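Tirketero Teleoperation Kit

Shared 100 times | 2 comments

If you've ever tried to explain to a robot how to pick up a small, awkward thing off a table, you know how much faster it is to just do it yourself. The Tirketero kit lets you do exactly that. You put on the headset, take hold of the two hand controllers, and the robot's arms follow yours. Every move is recorded as a demonstration that you can play back, trim, and use for training later.

We've been building remote control gear at Hetano for a while now, and this is the first set we'd happily hand to someone who has never driven a two-armed robot before. Most people are moving things around a table within their first session - clumsily, sure, but moving them! The clumsy part goes away quicker than you'd think.

What comes with it

The kit ships with 2 hand controllers, a light headset, a foot pedal, a charging dock, and a license for Pukus, our practice simulator. The pedal is a small thing that we love more than we expected to. Press it and the arms are live; lift your foot and they hold where they are, so you can scratch your nose or shift your chair without sending a gripper into the wall.

The controllers weigh 220 grams each. We went back and forth on that number for months. Lighter ones felt like toys, and heavier ones made people's wrists sore before lunch.

Practicing in Pukus

You can start driving before a real robot is anywhere near you. Pukus gives you a simulated two-armed robot in furnished rooms, and the controllers work the same way there as they do on hardware. You see from the robot's head, so when the head leans, your view leans with it. A tilted room takes some getting used to, and we suggest short sessions at first.

The tabletop practice room is where most new drivers begin. It's a long beige table with a few small things on it, like a gray cone and a flat round blue piece, and white chairs lined up behind. Get a thin item into the left gripper and try to keep it steady while you find a place for the right arm to wait. That second part is harder than it sounds (your idle arm is always in the way of something).
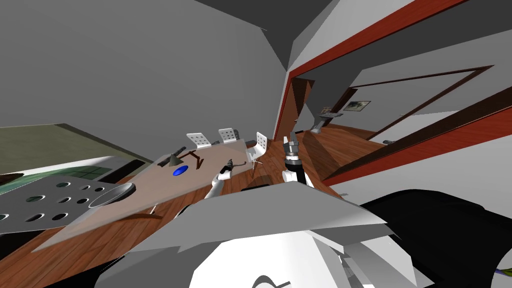

Recording a demonstration

1. Pick a task name and press record on the left controller.
2. Hold the pedal down and do the task at a natural pace. Going very slowly makes for jittery data.
3. If you fumble, keep going. You can mark the fumble afterward and keep it as a recovery, or cut it.
4. Lift your foot, press record again, and the take is saved.
5. Reset the room and do it again with the items in different spots.

Takes are stored with the arm positions, the gripper opening, and the head view all lined up in time. They export to plain files that you can open in whatever you already use.

Teaching by hand

Some tasks go better with your hands on the arm itself. If your robot supports it, switch Tirketero to guide mode and the arms go soft, so you can push them through a motion while the kit records. We like this for anything with one tricky angle, such as hooking a handle or sliding something under a lip. You can also mix the two: guide the tricky bit, drive the rest from the controllers, and join the takes in the editor.

Haiyan Xie, who designed the grip on the controllers, records almost everything this way and has made us all a little jealous of her drawer-opening takes.

Good to know

Guide mode doesn't work inside Pukus, for the obvious reason that there's no arm to grab. The headset fits over most glasses. Left-handed drivers can swap the record button to the other side in settings, and the pedal can go under either foot.

The Cao adapter for older arms is sold separately and should be ready in December. If you have an older setup and aren't sure whether you need it, write to us with the model of your arm and we'll check.

Software updates are free for as long as we make them. The latest one, from 20th April, adds a left/right swap in the replay viewer and fixes the bug where a take saved twice if you tapped record too fast.

Comments (2)

"Got the pedal set up under my desk and now I keep pressing it during phone calls. Great kit. Is there a longer cable for it?"

"Seconding the cable question. Also, more rooms in Pukus please, I've spent my whole week at that table and I'm having a blast."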